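4.3 Planning the equipment budget

We had 2000 dollars per station to work with, and we were surprised (pleasantly!) by how far it went. The arm was already in the lab, so the planning came down to fingers, a wrist camera, mounts, and the computers to be serviced. Retired desktops from Javovia came in a lot of 211 machines, which gave us far more variety in board layout than any test fixture we could have built. Demach quoted 1302 dollars for a finger set with the camera mount included, and we set aside 200 dollars for spares.

Finger width turned out to be the purchase that mattered most. Memory slots sit close to the CPU socket on many boards, and cables often cross the space a tool has to pass through, so we chose narrow fingers and gave up some grip force -- a trade we would gladly make again. Figure 6 gives a sense of the clearances involved. Labs planning a similar station should measure their tightest board before asking for quotes.

Figure 6. Wrist camera view of the gripper over the CPU socket in an open Dell desktop, with memory slots on both sides.
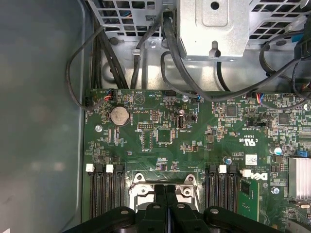 Sena Aryee, commenting on the draft, would put more than 200 dollars into spares, and would order the second finger set together with the first so that a worn pair never holds up a month of trials.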